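Rules I keep for simulated living room runs

I've been writing house rules for our simulation work since September, and they have settled enough to post.

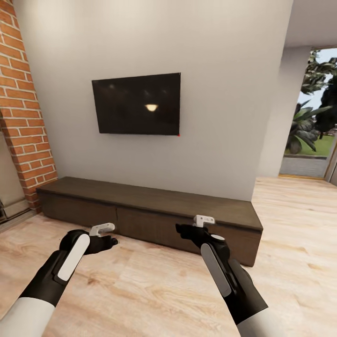 Both grippers up near the front of the media console, in the simulated living room.

The project is called Sanna, and the room is one of the home layouts we use for two-arm tasks. Most of my rules came out of going back through 263 saved runs and finding that 3 people had used 3 different ideas of what a finished run was.

First rule: write the end condition before the run starts. "Open the drawer" is too loose. We now write how far it has to travel and how long it has to stay there.

Second: contact limits stay on in simulation. It's tempting to switch them off, as no furniture gets dented. But a policy that learns to lean on a cabinet front will lean on a real one too, and then you get to explain it to the people at the Tritville lab. Same limits in both places, same file.

Third: fronts without handles go in their own task group. A plain panel needs a different approach from a pull, and mixing the two made our success rates useless. Of the 263 runs, we kept 244 after sorting. The rest had no clear label and I deleted them - I should have done that sooner.

Fourth: both arms get logged, even if only one has a job. The idle arm drifts, and it can hit things.

Fifth: never change the lighting and the layout in the same batch. I broke this one myself and lost an afternoon to it.

The naming rule is still open. I want task, room, version, in that order. Right now the version comes first and sorting is a pain. I'll update this post when we pick one.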